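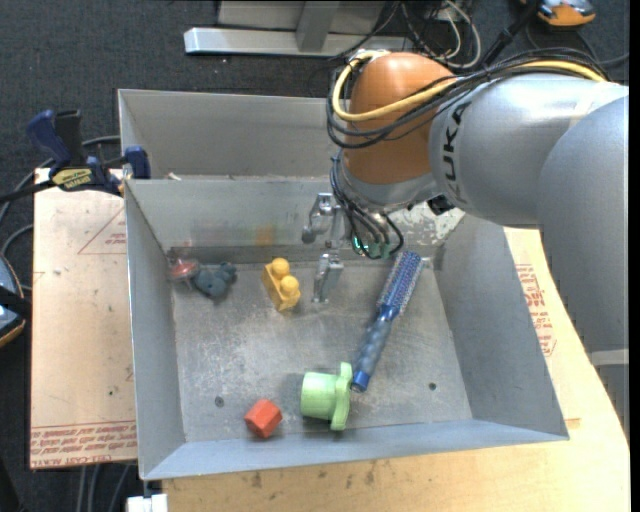 Sorting bin, scuffed metal floor, six small objects in it.

Search this site
Search

Small parts bins, Netirow workshop
By Danica Todorova
September

The bins in bay 2 are open-topped sheet metal with sloping gray walls, and they stand back to back with a shared rim. The slope moves small items toward the middle of the floor – except the ones that settle in a back corner. Contents are changed every Wednesday. The stock list for this bay runs to 825 items, most of them toys and small household goods.

Floor wear: scratches and cloudy areas are normal on a bin this age and do not affect use. Two small round holes are in the floor near the front, one left and one right.

Back left corner: a small reddish, partly translucent piece with a pale rim, and a dark blue-gray toy beside it. Both are listed under Carero, tray 40.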